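4. Sorting your kitchen drawer before the first label run

Your Plallby label maker is charged, so now comes the fun part! Start with the kitchen odds and ends – they give you quick results and good practice with short labels.

1. Empty one drawer completely. Just one!
2. Put lids and long-handled tools into a bin with at least two sections.
3. Press MENU, choose Kitchen, then pick tape size 3.
4. Type a name of up to 12 letters and press PRINT. 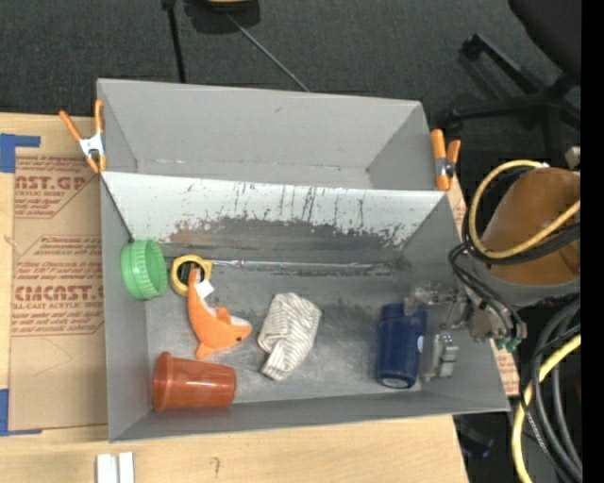 Fig. 4. Gray bin with two compartments, rear one empty.

5. Peel the backing from the corner and press the label down for a full minute.

Note: Labels grip best on smooth, clean plastic. On worn or flaking paint, use the Postley tie-on tags from the starter pack instead. They look great on handles too.

Caution: Do not pull the tape while the cutter is moving. If the screen shows 104, switch off, open the back cover and reseat the roll.

A roll prints 200 short labels, so go ahead and try a few fonts – Bikside is lovely on narrow tape.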